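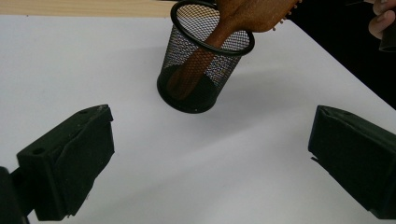 Ministry says it holds no record of action on petition over Hududa market clearances

Clestcombe, Fri 25 February: The Ministry of Home and Regional Affairs has told an applicant that it holds no record of any step taken in response to a petition signed by 300 residents and traders, who had asked the minister to open an inquiry into the clearance of street markets in the Hududa district.

The reply was issued under the Public Records Act to Elba Zapata, a lawyer in Clestcombe who filed the request in December. Ms. Zapata had asked the ministry to state when the petition was received, which office it was assigned to, whether any report had been sought from the district administration, and whether the minister had been shown the text.

In its answer, the ministry confirmed that the petition had been entered in the central mail register and forwarded to the Directorate of Public Order. On the remaining points, it stated that "no information is available in the records of this office." It did not say whether the petition was still under consideration or had been closed.

The directorate, to which part of the request was transferred, replied separately. It said the matter fell within the powers of the Hududa district administration and advised the applicant to write to that body. The district administration has told Ms. Zapata that it was never sent a copy.

"The ministry says it sent the petition to the directorate. The directorate says it belongs to the district. The district says it has not seen it," Ms. Zapata said in a written statement. "The people who signed are entitled to know which public office is responsible for giving them an answer."

The petition concerned a series of operations in which district officers and police removed stalls from the streets around the old bus station in Hududa. Traders said that goods were seized without receipts and that people who asked to see a written order were detained. According to the petition, 37 people were held overnight at the district police station. All were released without charge.

The signatories asked for three things: an independent inquiry into the conduct of the operations, the return of seized goods or payment for their value, and a halt to further clearances until a public hearing could be held. Those who signed included stall holders, teachers, members of the clergy and two former members of the National Assembly.

The government has defended the clearances in the past. In a statement to the Assembly, the ministry said the streets had become impassable to emergency vehicles and that traders had been given notice through posters and announcements by loudspeaker. It described the operations as lawful and said officers had used "the minimum force required by the circumstances."

That statement did not mention the petition. Members of the opposition asked at the time whether the minister intended to reply to it, and were told that correspondence from the public was handled by officials in the usual manner.

Hendrik Swanepoel, who represents Hududa in the Assembly, said on learning of the ministry's reply that he would raise the subject again when the house returns from recess. He has submitted a written question asking the minister to set out the procedure followed when a petition with a large number of signatures is received, and to name the official who decides whether it requires an answer.

"A petition is one of the oldest means by which a citizen may address the government," Mr. Swanepoel said. "The government is free to refuse what is asked. It should at least be able to show that someone read the request and reached a decision."

Mr. Swanepoel also called on the Assembly's Committee on Public Administration to summon the permanent secretary of the ministry. The clerk of the committee confirmed that a letter had been received and said it would be placed before the chair. No date for its consideration has been set.

A spokesperson for the ministry declined to discuss individual correspondence. In an e-mailed response, the spokesperson said that the ministry receives a high volume of letters and petitions, that each is registered on arrival, and that those concerning local matters are passed to the competent authority. The ministry did not respond to a further question about why the district administration had no copy.

Under the Public Records Act, an office that receives a request must disclose the records it holds unless an exemption applies. The law does not require an office to create a new record or to explain why one does not exist. An applicant who is not satisfied may ask for an internal review and may then appeal to the Information Tribunal.

Ms. Zapata said she had asked for an internal review of both replies. Her application asks the ministry to search the files of the minister's private office, which she says were not covered by the first search. It also seeks the covering note with which the petition was forwarded to the directorate, together with any acknowledgment of its receipt.

The ministry has not claimed an exemption over any of the papers. Its first reply stated only that the records available to the information officer had been examined. Ms. Zapata argues that this wording leaves open the possibility that relevant papers are kept elsewhere in the ministry. If the review upholds the original replies, she intends to take the case to the tribunal.

The legal position of the traders remains in dispute. A group of stall holders has brought a claim in the regional court at Gurnport, seeking the return of goods and a declaration that the detentions were unlawful. The district administration has entered a defense, in which it says that the stalls had no permits and that perishable goods were destroyed on public health grounds. The court has not yet fixed a date for the hearing.

Counsel for the stall holders told the court at a preliminary session that many of those affected had held permits issued by the former town council of Joubert, which governed part of the market area before district boundaries were redrawn. The administration contends that those permits lapsed when the council was dissolved. The judge directed both sides to file written arguments on the point.

The Joubert permits have also been the subject of correspondence between Mr. Swanepoel and the Ministry of Local Government. In a letter to the member, that ministry said that permits issued by a dissolved council "would ordinarily remain in effect until their stated date of expiry," but added that it could not comment on particular cases while proceedings were before the court.

Lawyers for the stall holders have asked the court for permission to rely on the letter. The district administration objects, saying that it is a general statement of policy and has no bearing on the facts. A ruling on its admission is expected before the main hearing.

Trading has resumed on a limited scale on the north side of the bus station, where the district has marked out a number of places for licensed vendors. Associations representing the traders say the places are too few and that the monthly fee is beyond the means of those who lost stock. The administration says the fee was set after a review of charges in comparable districts and that applications are considered in the order in which they are received.

Signatories of the petition have meanwhile sent a second letter to the minister. It repeats the request for an inquiry and asks that a reply be sent to each person who gave an address. A copy was delivered by hand to the ministry's mail office in Clestcombe, where a stamped receipt was issued.

The internal review requested by Ms. Zapata will be carried out by an officer senior to the one who handled the original request. The ministry has acknowledged the application and said that a decision will be sent to her in writing.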